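Home > Robotics Club > Guides > Two-handed tasks

How to set up and record a two-handed sweeping task

Level: intermediate. You should already have passed the stand-and-balance check and be able to teleoperate both arms. If not, do the Groen arm exercises first and come back.

This guide covers the dustpan-and-brush task used in the second half of the student project at Kultton. The robot picks up litter from a raised soft surface with a dustpan in the left hand and a brush in the right, then puts the litter in a basket on the floor. A single run is short. Most of the session goes on placing things properly and putting them back afterwards.

What you need

Humanoid with both hands fitted and charged
White plastic dustpan with a rubber lip
Hand brush with a handle cover
Mattress, quilted side up
Open-top plastic basket
A few pieces of light litter: crumpled paper, thin plastic bag, sweet wrappers
Floor tape and a marker pen
Run sheet (the Flemmont template, not the old one)

1. Set the room

Put the mattress down first and do not move it again. Every other position is measured from its near corner. If it shifts during the session, stop, push it back to the tape and note the run number on the sheet.

Stand the robot facing the mattress with its toes close to the side border. It should be able to reach the area you intend to sweep with only a slight lean. If it has to bend a long way forward, the balance controller will start making small corrections with the hips, and these show up as wobble in the hands.

Place the basket on the floor beside the mattress, within reach of the left arm. Keep it clear of the feet. A foot that lands on the rim of the basket ends the run and quite often the basket.

Route the cables last. Lay them in wide curves and keep any loop out of the space between the feet and the basket.

2. Place the tools

Both tools start on the mattress, handles towards the robot. Lay the dustpan on its back so that the rubber lip can meet the surface flat. The brush goes to the right of it with the bristles pointing inwards.

Check the grip before you record anything. Close the left hand on the dustpan handle, lift it 30 mm and hold it for a slow count of seven. If the dustpan turns in the grip, open the hand, move in towards the pan and try again. Do the same with the brush. The cover on the brush handle must sit fully inside the fingers, as a grip on the end of it will slip on the first stroke.

3. Place the litter

Use one piece per run until you have 40 clean runs. Drop it from a low height and leave it where it lands, provided it is inside the working area. Do not arrange it neatly. The seams in the quilting catch light pieces and the model needs to see that.

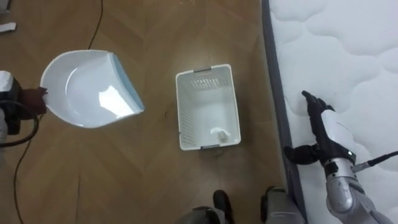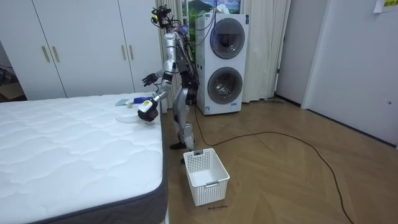
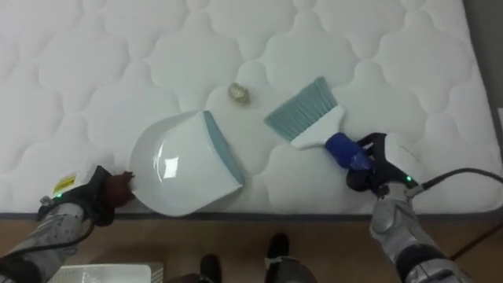
Written by the Kultton Robotics Club guides team
Filed under: Guides, Manipulation, Student project

4. Sweep

Bring the dustpan in first. The rubber lip should press lightly into the quilting just short of the litter. On a hard floor you would aim for contact and no more. On a soft surface you need a little extra pressure, or the piece goes under the lip and stays there.

Once the dustpan is in place, keep the left hand still. New operators tend to chase the litter with both hands at once and end up pushing it across the mattress. Hold the pan, move the brush.

Make the stroke short. Start with the bristles behind the litter, lower them until they just bend, and draw them towards the pan. Lift at the end of the stroke and go back through the air. Dragging the brush backwards brings the litter with it.

Three strokes is a reasonable limit. If the piece is still outside the pan after that, carry on and finish the run, but mark it as "slow" on the sheet. Slow runs are kept in a separate folder and may be used later for the recovery exercise.

5. Move to the basket

Lift the dustpan straight up before you move it sideways. Keep the scoop tilted back a little during the lift so that nothing slides out over the lip. Move the right arm out of the way at the same time – resting it over the mattress is fine, provided the elbow is not locked.

Bring the pan across until the scoop is over the basket, then tip it slowly. Thin plastic film sticks to the pan and often needs a second tip. Do not shake the arm. The wrist motors on our unit cut out at 70 per cent load and a hard shake will reach that.

6. Reset

Stop the recording before anyone enters the working area. A hand or sleeve in the last second of a run means the run has to be trimmed, and trimming takes longer than the run did.

Empty the basket only when there is enough in it to hide the bottom. Return the tools to the start position, check the mattress against the tape and fill in the sheet: run number, type of litter, number of strokes, result. "Result" is one of clean, slow or failed. Please do not write comments in that column. The import script reads it and will skip the row.

Common faults

Dustpan tips forward when lifted
The grip is too far back on the handle. Open, move in towards the pan, close again.

Litter jumps over the lip
The stroke is too fast, or the bristles are bent so far that they flick. Raise the brush slightly and slow down.

Brush turns in the hand
Check that the cover has not worked loose on the handle. If it has, push it back up and repeat the hold test from step 2.

Left and right hands drift apart during the run
Usually a calibration fault. Return both arms to the home pose and run the two-arm check. If the error comes back, report it on the Estent board and change to single-arm work for the rest of the session.

Robot leans too far and steps back
The feet are too far from the mattress. Move the robot and leave the mattress alone.

Handing in your runs

Copy the whole session folder, including the failed runs, to the shared drive. Name it with your group letter and the session number only. The run sheet goes in the same folder. Groups without a sheet will be asked to watch their own recordings and fill one in before the runs are accepted.

Next guide: Sweeping with more than one piece of litter
Previous guide: Hand calibration and the two-arm check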